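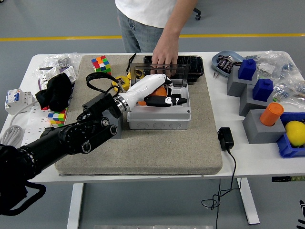

Gebhard Wyss asks whether anyone has megger-tested the path lighting run with the transformers disconnected, as the numbers in the first post look like filter leakage to him and he would not start digging on the strength of them.

Reply from Lleucu Parri: No, the first reading was taken with everything connected. Retest below. I have reopened the ticket and changed the title from "Bad GFCI breaker" to "GFCI trips overnight, path lighting, Finddale".

Ticket 1138
Queue: Site electrical
Site: Finddale, north lot and footpath
Opened by: Seren Rowlands
Assigned to: Lleucu Parri
Priority: Normal, raised to High on Thursday
Status: Monitoring

Reported fault
The GFCI breaker for the path lighting trips overnight. It resets in the morning and holds all day with the lights forced on. The front desk has been resetting it before opening. The breaker was replaced in January for the same complaint and the fault came back with the first wet week.

Circuit as found
Single 20 A circuit from the panel in the pump room. Underground conduit to box A at the lot entrance, then box B at the bend in the path, then box C by the bike racks. Box A feeds the sign. B and C feed the bollards through Stostine transformers. Photocell on the pump room wall, Vanum timer in series with it. The drawing in the binder shows the timer bypassed. It isn't.

Log

8:15 a.m. Reset breaker. Held. Photocell covered with tape, lights on, no trip.

8:40 a.m. Clamped line and neutral together at the panel with the leakage meter. 3 mA standing with all loads on. The breaker is a 5 mA type, so there is not much left before it goes.

9:05 a.m. Disconnected box C at box B. Standing leakage fell slightly. Reconnected. Disconnected the sign at box A. No change worth recording.

9:30 a.m. Breaker off and locked. Photocell and timer isolated, all transformers disconnected at the primaries, GFCI neutral lifted. Insulation test on each section at 500 V:
Panel to A: over range
A to B: over range
B to C: 40 megohms
C to bollards: not tested, secondary side

9:50 a.m. Repeated B to C with the conductors out of the box C terminals and held in air. Over range. The low reading is in box C or its terminals. The cable is good.

10:20 a.m. Box C lid off. Gasket is in one piece but has a flat spot at the lower corner. Tide line on the inside wall below the terminals. The conduit enters from above with no drip loop and no seal, so water running down the inside of the pipe ends up in the box. The fill is also tight: three cables and a splice that was not on the drawing.

10:45 a.m. Splice goes to a receptacle behind the bike racks. Ieuan Kemeys confirms it was added for the holiday lights and that it has no separate protection. In-use cover is missing its hinge pin and does not close.

Comment from Gebhard Wyss: So the transformer filters account for the standing leakage, and box C adds the rest when it gets damp. That also explains January. A new breaker would have held until it rained.

Reply from Lleucu Parri: Agreed. Standing leakage with the transformers on and box C disconnected is not low either. I would still like the two loads on separate breakers.

Comment from Morfudd Howells: Before you order a deeper box for C, check the knockout sizes against the conduit. On the Ruddock job we bought the deep version and the knockouts were one trade size down on the short sides. We ended up drilling them, and two cracked in the cold.

Reply from Lleucu Parri: Noted. Will measure before ordering.

Work done
1. Box C replaced with a deeper nonmetallic box, entries from below only.
2. Conduit from above rerouted to enter at the bottom. Duct seal in the pipe end.
3. Receptacle disconnected and blanked. Seren to decide if it is wanted. If so it gets its own feed.
4. Splice remade with lever connectors rated for the conductor size.
5. Boxes A and B opened and checked. A dry. B had an unused knockout open at the back, now plugged.
6. Drawing in the binder corrected, timer and receptacle included.

Retest
B to C: over range, conductors in terminals
Standing leakage, all loads on: slightly under the first reading
GFCI test button: trips and resets

Not done
The timer clock runs slow. It lost 10 minutes over the period I had the panel open on and off, and part of that will be me isolating it. No action under this ticket.

Comment from Seren Rowlands: The receptacle is not needed until the holidays. Please leave it blanked. The front desk has been told to stop resetting the breaker and to phone it in, with the time and whether it was raining.

Reply from Lleucu Parri: Thanks. Leaving this at Monitoring through the next spell of rain. If it trips dry, look at the transformers first, box B second. The old breaker from January is on the shelf in the pump room, tagged. It tested fine and can go back into stock.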